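Subject: Re: [hestden-data] Flolluren results, pen task
Date: Sunday, April 30, 2023

I read the write-up twice and I still can't get from the table of results to the sentence in the abstract. "Hand-held collection removes the need for robot data" is a big claim to hang on one task with one kind of object.

Start with the counts. You recorded 397 demonstrations and trained on 266. The rest were dropped by the tracking filter, and the filter drops a take when the marker cube is lost for too long. When does a cube get lost? When the wrist turns hard, or one hand passes in front of the other. So the set you trained on leans toward easy wrist angles, and the 30 test trials all begin from poses that look like that same set.

Picking up a pen near the edge of a pad is a fair test of the fingers. I don't think it says much about two-handed work if the left gripper is mostly waiting its turn.

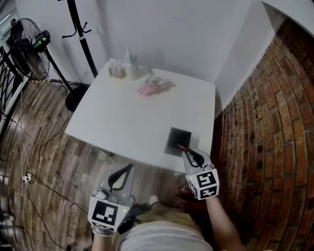 Yaryna Ivanyshyn wrote:

> The filter isn't as harsh as you make it sound. Most of the dropped takes were bad from the first second, and we would have thrown them out by eye anyway. I compared wrist angles before and after filtering in February and the two plots sit on top of each other. Also, the head view and both gripper views are recorded together, so a lost cube in one of them is not the end of the take.

Then please post the plots. I'd also like to know who decided "by eye" and whether they had already seen the test results.

On the views: yes, three are better than one, but look at what a gripper view gives you.

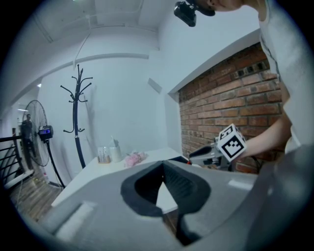
Gripper view, second gripper at right with its marker cube, table in the middle.

A lot of that is room. Fan, coat rack, railing, brick. If every take has the same wall behind the same table, the policy can use the wall to work out where it is, and your success rate will be partly a score for remembering the wall. Qin asked for a run with the table turned and I haven't seen an answer. It would cost you an afternoon. 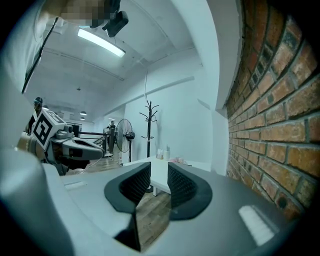
The other thing I'd want is an error figure for the relative pose between the two hands. Section 4 says drift was "up to 18 mm" and moves on. For a pen that's more than the width of the pen! Was that before or after the Bolovis calibration step? The text can be read both ways.

I'm not against the method. It's cheap and the fingers look well thought out. But I'd cut the abstract back to what was tested, and hold the comparison with teleoperation until both sides get the same number of takes and the same filter.

Could someone also put the list of dropped takes in the shared folder? File names would be enough, I'll go through them myself.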